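Search
Search this site
Go

The Sleep Water

My sister-in-law bought the first bottle. It was called Rokura, and it came in a box that was nicer than the bottle, and the box said it was drawn from a spring near Dewan and that two capfuls before bed would give you the sleep you had as a child.

I said I had slept badly as a child. She said that was a figure of speech.

The bottle cost 23 dollars. I know because she left the receipt in the bag, and I have always read other people's receipts. She poured herself two capfuls that evening while she was staying with us, drank them standing at the sink, and went up to the spare room. In the morning she came down and said she felt as if she had been put away in a drawer and taken out again. She meant it as praise.

My husband tried it next. He is a man who falls asleep at red lights, so I didn't think much of his evidence. He slept, and he said it was the water. I pointed out that he had also slept the night before, and the night before that, and through most of his own brother's wedding. He said this was different. I asked how it was different and he said deeper, and I asked how he would know, being asleep, and he went out to look at the gutters.

By September half the street had it. You saw the boxes out with the recycling. The pharmacy on Uleder Street put up a display by the cough drops, and the woman at the register told me she couldn't keep it on the shelf, and she said this while standing in front of a full shelf. I bought a bottle. I want that understood. I am not someone who makes up her mind without looking.

At home I read the label with my good glasses. Water, it said. Then a word for minerals, and then some smaller words saying that the statements on the box were not statements. I tasted it. It tasted like the water at my mother's house, which came out of the tap for nothing and never put anyone to sleep, least of all my mother, who walked the hall until two every night of my life and said it was her legs.

I had her legs. That was the part I didn't bring up with anybody. I had been awake since spring, more or less. I'd lie there and listen to my husband go down like a stone, and then I would get up and do some small thing badly. I refolded towels. I threw out keys. Once I did the ironing at three in the morning with the radio off, and in daylight every collar had a crease running the wrong way.

So I took the two capfuls. I took them for 13 nights and I wrote down the results on the back of a calendar page, because if I was going to be made a fool of I wanted it in writing. Night one, nothing. Night two, nothing, and a leg cramp. Night three I slept until five, but it had rained, and I always sleep when it rains. Night four, nothing. I wrote "nothing" so often that I began to use a dash.

On the ninth night I slept straight through. I woke up with the sun on the wall and my mouth open, and for a minute I didn't know what house it was. I lay there and was angry. There is no other word for it. I had eight good nights of proof and now this.

I went over it as fairly as I could. I'd had soup. I had walked to the pharmacy and back. My sister-in-law had gone home that afternoon, which took a weight off the house that I could have measured with a scale. Any of those would do it. I wrote all three beside the number nine and drew a box around them, and I did not write down the water.

The next night I slept again, until six. I wrote "soup?" although there had been no soup.

I left the bed unmade that day. I'm a person who makes the bed, I make it in hotels, but I kept going back in to look at it as if it might own up to something.
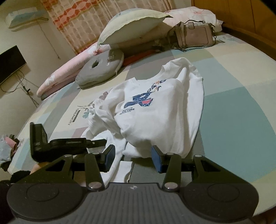

Then you have to allow that it works, my sister-in-law said on the phone, and if it works, what does it matter what's in it? I told her it mattered to me. She said that I would sooner be right than rested. I said I had been neither since April, and she laughed, and I hadn't meant it to be funny.

She told me about a man from the company who was coming to the Lakix Hall to speak. I went. There were 194 chairs, according to the fire notice by the door, and most of them were taken, and everyone in them looked worn out. I noticed that before anything else. If the stuff did what the box said, who were all these people yawning?

He was younger than I expected and he had a cold. He said the spring had been known for generations. He didn't say to whom. He said the body remembers, and people nodded at that. When he asked for questions I put up my hand and asked if he drank it himself. He said every night. I asked how he slept. He looked at me, and then down at his paper cup, and he said it depended.

It was the first thing all evening that I believed.

Afterward they gave out little sample bottles, and I took one, and then went around by the other door and took a second. On the walk home I thought about my mother in the hall in her slippers. She would have drunk it. She drank everything – vinegar, hot milk, a tea that smelled like a barn – and she told each of them good night as if they were going to be some help. I used to hear her from my bed. I think now that she knew perfectly well, and that she liked having something to carry down the hall.

I finished the bottle. I slept on some of the nights and on the others I didn't, and when I went to add them up I found my husband had used the calendar page to start the grill.

He asked if it was important. I told him it was only figures.

The samples are in the cabinet behind the aspirin. I haven't opened them, and I don't expect to. I did move them to the front when the clocks changed, so I could find them in the dark.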